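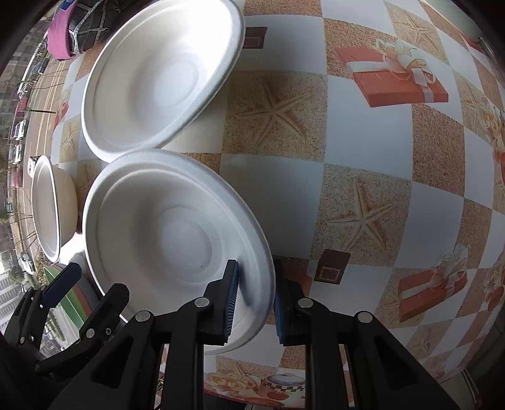 21 February 2019. Bench notes, tableware sort

Started on the Clirkedell box. Invoice says 2965 pieces, going by the packing slip for now, no time to check. White disposables first. Deep bowls and the small bowl both need their own line on the sheet, old sheet just says "bowl", useless. Wide lip = easy to pick off a stack. Want the rim measurement on all of them, calipers are in the Vunberg drawer agian.

Plates next. Item 853 on the list. Look at rim, groove and center well separately, the old form lumps them. Matte finish so pencil marks ok, use 2B not marker.

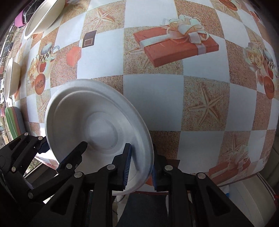
White paper plate, inner face. Groove runs inside the raised rim.

Reusables after that. Joo list has the green one down as "square bowl", changed to rounded square. Check for specks before it goes in the Sakau crate, wipe and look again. Keep the checkered cloth on for now, white stuff is hard to see on the white squares tho. Plain dark cloth on order, 2 of them, maybe here by April.

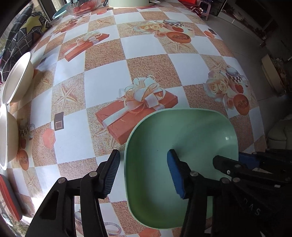

Mint-green bowl, empty. Small dark speck inside, left of center.

To do: new sheet, rim sizes, relabel crate. Ask about lids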